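Jan 13, 2019

Rain on the unit roof all morning, which at least covered the sound of the heater not working. The season opens at Judport in March and the car is still on stands with its nose off, looking like something awaiting a dentist.

The great news, as the club newsletter will no doubt put it, is that we have a sponsor. Bellus make hand cream. They would like their name on both doors, the bonnet and, if possible, the driver. In return we get a sum that covers entry fees and tyres for 5 rounds, provided I don't hit anything, and as many tubes of hand cream as we can carry. I signed before they could watch any of last year's footage.

Spent two hours on the rear brakes. One caliper came off like a lamb. The other had clearly made its home there and wished to be left alone with its memories. I reasoned with it, then I heated it, then I went and had a sandwich. When I came back it undid by hand, so I shall be adding the sandwich to the workshop manual. The hand cream is very good, by the way. I hate to say so.

Ordered pads from Fajardo, who promise them in 10 days. Last time they promised the same and I got a very nice catalogue.

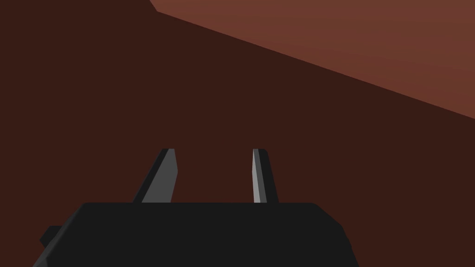 ## Evening

Did the sums at the kitchen table. I have a rule that I only do the sums once a winter, and I remember why each time. The gearbox rebuild is 1000 before anyone has so much as looked at a bearing. I could skip it and hope. Hope got me as far as the second lap at Gakadach, where third gear left the team without giving notice, and I did the rest of the race in a sort of musical hum between second and fourth. Finished, though. Fourteen places down and with a smell I can still call up at will.

So the gearbox gets done, and the new seat doesn't. The old one has a split down the left side that pinches on right-handers, and Judport is nearly all right-handers. I shall think of it as a coaching aid.

Also read the new rule book in the bath. They have changed the noise limit, the size of the door numbers and the colour of the arrow that points at the tow hook. It was red and must now be yellow. Ours is yellow already because I got it wrong last year and was fined for it. I lay there feeling like a man ahead of his time until the water went cold.

Tomorrow: bleed the brakes, ring the gearbox people, find out what Bellus mean by "on the driver".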